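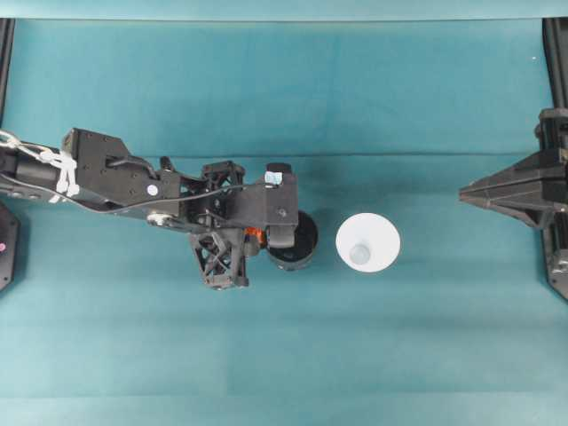 4 min read

MOSFET gets very hot driving LED strip from a 3.3 volt board, is my gate resistor wrong?

Raphaël Hoarau
Posted December 16, 2019

Hello all, and apologies in advance for the length of this, I'd sooner put too much in than have everyone ask me for it afterwards.

I'm building a dimmer for the LED strips under the verandah roof at my parents' place in Menwood. The strips are plain 12 volt single colour ones, all in parallel, and flat out they draw 11 amps. The supply is a Poulain enclosed type with plenty in reserve, and it doesn't even get warm. The brains of it is a little Kevis controller board that runs at 3.3 volts, and it switches the negative side of the strips through a single N-channel MOSFET. PWM is at 600 Hz. There's a 100 ohm resistor between the board's output pin and the gate, and nothing else in that part of the circuit.

At low brightness everything is lovely. The trouble comes as I turn it up. By the time I'm near full brightness the MOSFET is too hot to touch, and when I clamped my thermocouple to the tab it read 88 degrees and was still climbing when I lost my nerve and pulled the plug. It has a clip-on heatsink, and not a tiny one. The strips are also a bit dimmer at full than they are wired straight to the supply, which my dad spotted before I did.

The MOSFET came out of a Parnel assortment pack. The sheet that came with it gives a gate threshold of "2 to 4 V", so I assumed 3.3 would be fine, being in the middle there. I've read that a gate resistor that's too big makes the thing switch slowly and heat up, so I'm wondering if I should drop it to something like 10 ohms, or take it out altogether? Or is the PWM too fast?

Thanks for any pointers. I'd love to have it up before the family descends on us!
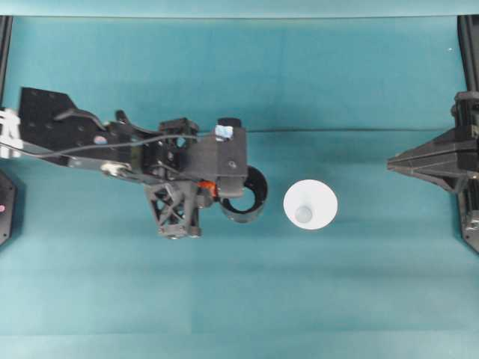
Anitha Rao

Hi Raphaël, no need to apologise, it's a pleasure to read a post with the voltages in it. Leave the resistor where it is. 100 ohms is a perfectly ordinary value, and at 600 Hz the time your MOSFET spends moving between off and on is a very small slice of each cycle. You could double the resistor and I doubt you'd see the thermocouple budge.

The bit that caught my eye is the threshold figure. It's a very easy line to misread (I did the same with a pump controller years ago and cooked a whole row of them before I went back and read the sheet properly). Gate threshold is the voltage where the part only just begins to conduct, and if you look at the conditions column it'll be at some miserable little current, usually 250 microamps. It's a long way from there to carrying your 11 amps. With a "2 to 4" part, one sample might half turn on at 3.3 volts and the next might hardly bother.

The line you want is the on-resistance, written RDS(on), and next to it the gate voltage it was measured at. I'd bet yours says VGS = 10 V and nothing lower. You need a part where the on-resistance is quoted at 2.5 volts, or at the very least at 3.3 or below. "Logic level" in a shop listing often means 5 volts, so do check – I wouldn't go by the heading.

It also fits with the dimness your dad noticed. The voltage missing from the strips is being dropped across the MOSFET, and that's where your heat is coming from. Put your meter between drain and source with the brightness set to full, so it's on all the time with no pulsing to confuse the reading. At 11 amps every tenth of a volt is a bit over a watt. A properly turned on modern part should show you a few hundredths of a volt or so, and the heatsink will have a very quiet life.

While you've got the iron hot, add a 10k from gate to source. The board's pin floats while it's starting up, and without something to hold the gate down the strips can flash or, worse, sit there half on.

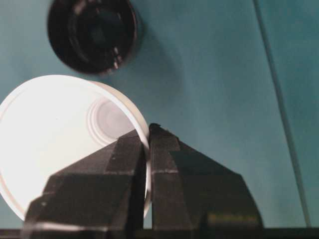
Photo: Nadège Chauvin

Haruto Onishi

had the same thing in my caravan, I put a small computer fan on it and it's been fine ever since. bigger heatsink would do it too. make sure you use thermal paste

Clotilde Coste

I'd steer away from the fan, with all respect to Haruto, as it'll be sitting up under a verandah roof with the dust and the spiders, and the strips will still be dim even if the MOSFET is cooler.

Anitha has it right, and I'd only add the other way around the problem, in case you can't get a suitable MOSFET quickly. You can keep the one you have and give it a proper gate voltage with a gate driver chip. Choose one that accepts a 3.3 volt input and power it from your 12 volt supply, with a small ceramic capacitor right at its supply pins. Check the sheet for the maximum gate voltage before you do this. Most of the common ones allow 20 volts, but the low voltage types can be a good deal less, so don't fit the driver and the new part together without looking.

Please put a fuse in the positive lead as well if there isn't one, close to the supply. And have a look at your negative wiring while you're up the ladder. I've seen people run thin bell wire for this sort of current and then wonder why the far strip is yellowish.

Raphaël Hoarau

Thank you both so much, and Haruto too! I measured drain to source as Anitha suggested and got just under a volt, which I now gather is dreadful. The sheet says VGS = 10 V, exactly as predicted. I've ordered one with its on-resistance given at 2.5 volts and a bag of 10k resistors, and there is now a fuse on the shopping list (there wasn't one, sorry Clotilde).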